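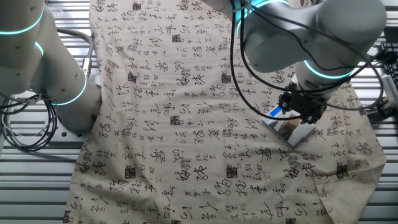 Home & Workshop > Weighing and Measuring

Small digital scale gives different readings on a cloth. Do I need to get rid of the cloth?

2 min read
3,946 views

Emília Michalík

I have a small digital kitchen scale that I use for light things, mostly little wooden blocks. It goes up to 500 grams and reads to a tenth. The bench it sits on is metal with ridges, and I keep a big cloth over it, the cream one with black calligraphy printed all over. The cloth stops small parts rolling into the grooves and it's easier on the eyes than bare metal.

The trouble is that the same block gives me a different number depending on where the scale is. I weigh it, move the scale a hand's width, weigh it again, and the last digit has changed. Sometimes more than the last digit. If I leave the scale in one place it's better, but it still doesn't always come back to zero when I take the block off.

I changed the batteries in January and that made no difference. The platform is clean. I've tried pressing the tare button before each block and also only at the start.

I'd like to keep the cloth if I can, as the bench gets used for other jobs and I don't want to be folding it up every time. Is it the cloth, the ridges, or is the scale on its way out?

Bohumila Bartoš

I did the weighing at a bead and button wholesaler in Skumonham for a long time and we had the same complaint whenever somebody put a scale on a packing blanket.

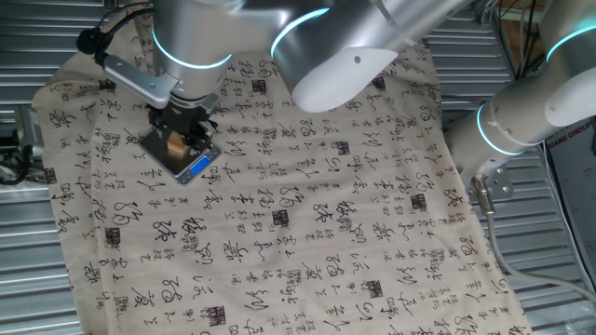

Small scales measure the push between the platform and the feet. If one foot is on something soft, the body tips a little when the load goes on, and part of the load is no longer pressing straight down on the cell. Fabric also rubs on the underside of the case if it bunches up, and then it carries some of the weight for you. Your cloth has folds running across the middle and the lower part, so a scale moved a hand's width can end up half on a fold and half off it. The metal underneath is ridged as well, and a foot can land on a ridge or in a groove depending on where you put it down. I would expect the reading to change under those conditions. The scale may be perfectly fine.

What I would do:

Get a flat, stiff piece of something bigger than the scale. A floor tile, a piece of thick glass with the edges taped, or an offcut of benchtop. It has to span several ridges.

Pull the cloth flat in that one spot and lay the tile on top of it. You don't need to take the cloth off the bench. Press on each corner of the tile. If it rocks, shift it until it doesn't.

Put the scale on the tile, turn it on there, and leave it for a minute before you use it. Don't switch it on somewhere else and carry it over.

Let it settle, tare it, put the block in the middle of the platform and let go completely before you read it. Anything still touching the block will add or take away weight. A light block is where you notice this most.

Then weigh the same block several times without moving the scale. If the number stays put, it was the surface. If it still wanders on the tile, try the tile on a kitchen counter. If it wanders there too, replace the scale.

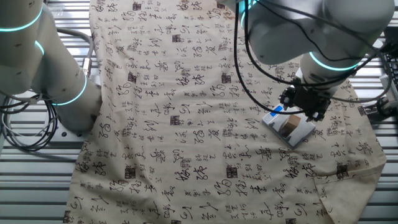
Cloth laid over the ridged bench. Check the fold at the lower right before setting a scale down anywhere near it.

benchtop_gil

just buy a better scale. I have a Pralen and it works on anything, had it on the arm of the couch once

Bednárik Scale Repair

Agree with Bohumila on the tile. I'll add something on checking it afterwards.
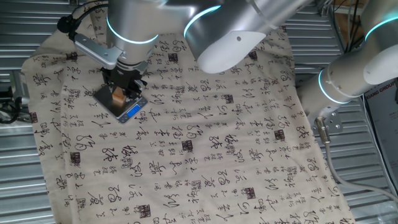 CHECKING THE SCALE ONCE IT IS LEVEL

Buy a check weight. For a scale that tops out at 500 g I would get a 200 g one, and a 20 g one as well if most of what you weigh is light. Put the weight in the centre of the platform and write down the reading, then do it again near each corner. A small difference between centre and corner is normal on cheap scales. A big one usually means there is dirt under the platform or the scale has been dropped.

On most of them the platform lifts off. Brush out what's under it with a dry paintbrush. Don't use canned air, it can push grit into the cell.

Not coming back to zero after the block comes off is often the foot sinking slowly into the cloth and not springing back. It can also be a draft. Look for a fan or a vent close to the bench before you blame the scale.

Don't run the calibration mode while it is sitting on fabric. You will store the error and then have it everywhere.

Search Cloldale Help
What are you looking for? Search Clear

Comments (4)

Emília Michalík
Thanks. I used a leftover bathroom tile and the last digit has stopped jumping. Zero is coming back too. I've left the cloth on.

marnie_k
Would a cutting board do instead of a tile? Mine's bamboo.

Bohumila Bartoš
If it isn't warped. Lay a ruler across it and look for light under the edge.

oldshed
Same thing happens with bathroom scales on carpet. Took me years to work out why I was lighter at my sister's.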